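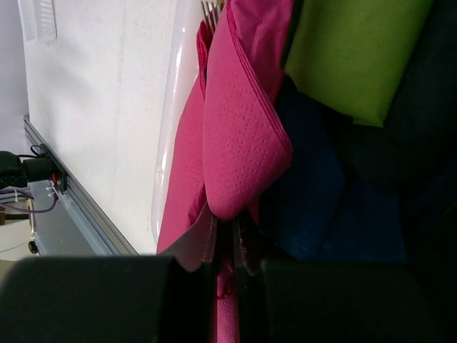 Serviettes en papier rose vif, à petits points gaufrés.

Mardi 15 septembre 2020

Le repas de juillet est passé depuis deux mois et on me demande encore comment j'ai fait pour les comptes. Je mets tout par écrit une bonne fois, ça m'évitera de répéter la même chose au téléphone.

Il s'agissait des 70 ans de ma mère. Elle voulait manger dehors, avec la famille et les voisins de la rue, sans traiteur et sans discours. Pour les discours, c'était perdu d'avance, mon oncle avait préparé le sien depuis Pâques. Pour le traiteur, j'ai quand même demandé un devis à la maison Condenis. Ils proposaient un buffet froid correct, mais la location de la vaisselle était comptée à part, et la livraison aussi. J'ai laissé tomber.

Au final, la journée a coûté 808 euros, partagés entre mon frère, ma sœur et moi. La viande représente le plus gros morceau. Le boucher m'a fait les épaules d'agneau désossées et ficelées, à récupérer le matin même avant neuf heures. Ensuite viennent les boissons, puis la location des tables et des bancs, qui est revenue à 90 euros pour le week-end. Il faut les rendre propres — ils vérifient, et ils retiennent sur la caution.

Pour la cuisson, c'est Mirsad Omerović, notre voisin d'en face, qui s'est occupé du feu. Il a commencé à sept heures avec du charbon et des sarments. L'agneau a cuit lentement, bardé d'ail et de romarin, arrosé d'eau salée toutes les vingt minutes. Je n'ai pas la recette exacte, il fait au jugé. Les légumes ont été grillés la veille et servis froids avec de l'huile et du vinaigre. Il en est resté beaucoup. La prochaine fois, j'enlève un tiers des courgettes et je double les poivrons.

Le gâteau a posé plus de problèmes. J'avais prévu une charlotte aux framboises, ce qui est une mauvaise idée par cette chaleur. Elle a tenu au frigo jusqu'à seize heures, puis dix minutes sur la table. On l'a mangée à la cuillère. La tarte aux abricots de ma sœur n'a pas bougé.

Deux choses que je referais pareil. D'abord, prévenir toute la rue par un mot dans les boîtes aux lettres une semaine avant, avec l'heure de fin. Ensuite, tendre les toiles d'ombrage la veille au soir, quand on a encore le temps de planter les piquets correctement.

Ce que je changerais : l'eau. On en a manqué à quinze heures et mon frère est reparti en acheter, le magasin le plus proche étant à l'autre bout de la commune. Je changerais aussi la musique. L'enceinte Clarton qu'on m'avait prêtée grésillait dès qu'on montait le son, on a fini par l'éteindre et personne ne s'en est plaint.

Ma mère a été contente. Elle a gardé les cartes dans une boîte à chaussures et elle parle déjà de remettre ça l'été prochain, avec moins de monde. Si vous voulez le détail des quantités de viande par personne, laissez un commentaire, j'ai encore la feuille quelque part.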